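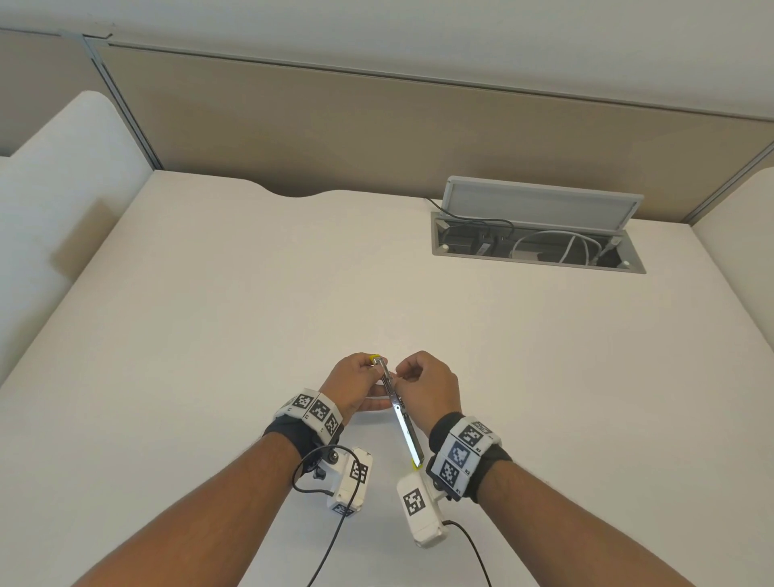

El mes de mayo hice limpieza de cajones y me quedé con lo justo para trabajar: un bolígrafo, una libreta Lillel y dos o tres cosas pequeñas de metal de las que no me quiero desprender. Una de ellas es larga y estrecha, plateada, con un detalle amarillo en cada extremo, y se coge bien con la punta de los dedos de las dos manos. El metal brilla bastante y sobre la mesa blanca se localiza enseguida, cosa que con el lápiz gris no me pasaba.

Esas cosas viven ahora en una bandeja que compré en Rodrigues, la papelería de la esquina. Me costó menos que el café de la semana. Antes tenía un bote, y en el bote acababa todo: clips doblados, un sacapuntas sin cuchilla, pilas que no sabía si estaban gastadas. Tiré casi todo. Las grapas las guardé, una caja de 500 que sigue casi entera, porque imprimo poco y grapo menos.

Las piezas de metal las repaso con un paño seco cuando me acuerdo. No uso productos. Una vez probé un limpiador Vultwood que tenía por casa para los muebles y dejó una película pegajosa que tardé días en quitar, así que no lo recomiendo para esto. Para la madera sí, la estantería quedó bien.
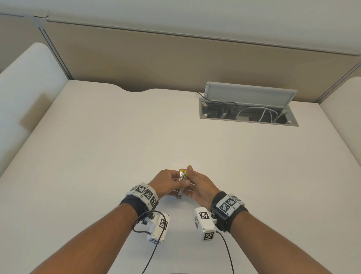 La pieza plateada, con el amarillo arriba.

De la mesa también quería hablar. Es de color blanco roto y lo tiene todo a favor menos las manchas de tinta, que se ven desde la puerta. Se van con agua y un poco de jabón si no se dejan dos días. Mide 121 centímetros de ancho, según la hoja de montaje que todavía conservo, y para lo que hago me sobra - portátil, libreta y sitio para apoyar los brazos.

Lo que más uso es el hueco de los cables. Tiene una tapa gris de metal con bisagra y dentro cabe un adaptador negro con sus cables y otro cable blanco enrollado. Ordenado no está, eso ya lo digo. Compré unas bridas de velcro Ulteron para agruparlos y siguen en su bolsa. Con la tapa cerrada me da igual, pero para enchufar algo hay que abrirla y entonces se ve el lío. 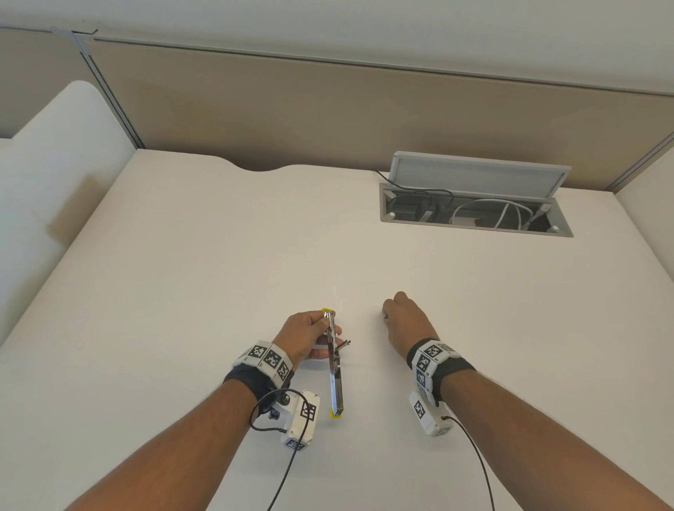
El hueco de los cables con la tapa levantada, arriba a la derecha.

Me queda pendiente etiquetar los cargadores. Lo haré con cinta de carrocero y rotulador, que ya tengo. También quiero cambiar la bandeja por una algo más honda, si en Rodrigues la siguen trayendo en blanco.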